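December 2018, workshop notebook, dye bench

Starting a fresh page because the last one got tea on it, and because I want the walnut notes kept together this time. Those of you who come in on the late shift have been asking what is in the big crock under the window, so please read this before you lift the lid (and do put the lid back, it smells like a pond).

It's the walnut hulls we gathered at Wulurwood in September. They went in whole and green with enough rainwater to cover, and I have left them pretty much alone since, apart from a stir whenever I remembered. The liquor has gone nearly black. I strained off a jugful this morning through an old pillowcase and ran three small skeins in it, all from the Bidard wool, which is a bit greasy but takes color beautifully once it has had a proper scour.

Skein one had no mordant at all. Skein two had alum. Skein three had alum, then a dip in the iron pot at the end, and I left it there longer than I meant to because the phone rang. All of them simmered for 30 minutes and then sat in the pot to cool with the heat off.

I had expected the alum to make a bigger difference than it did! One and two are close enough that I had to tie a knot in the tail of the second so I wouldn't mix them up. Both are a warm brown, like toast on the darker side. The iron one is a lovely deep gray-brown, though the wool feels harsher in the hand, and I would not want it next to my neck. Next time a much shorter dip, and I'll let the phone ring.

Dry weight of the wool for the whole batch was 291 grams before scouring. I forgot to weigh it again afterward, so the strength of the bath against the fiber is anyone's guess. Sorry. I did write down the water, which was 3000 ml in each pot, topped up once from the kettle.

The Rorkemgate people want enough brown for the border of their hanging, and they have asked for it to match the sample we sent them. That sample came out of last year's hulls, and I can't find the card for it anywhere. If you have it tucked in a drawer or a book, please clip it to this page. I would much sooner have the card than try to match from memory — my memory says it was redder, but my memory also said we had plenty of alum.

We don't, by the way. There's enough for one more small pot. 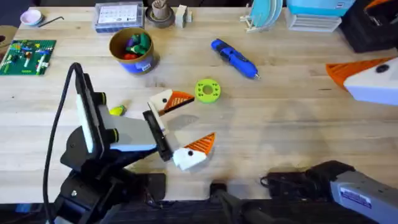 For the next run I'd like to try the second soak of the same hulls, to see whether there is still decent color in them or only a weak tan. Keep the strained ones in the bucket with the blue handle and don't compost them yet, please.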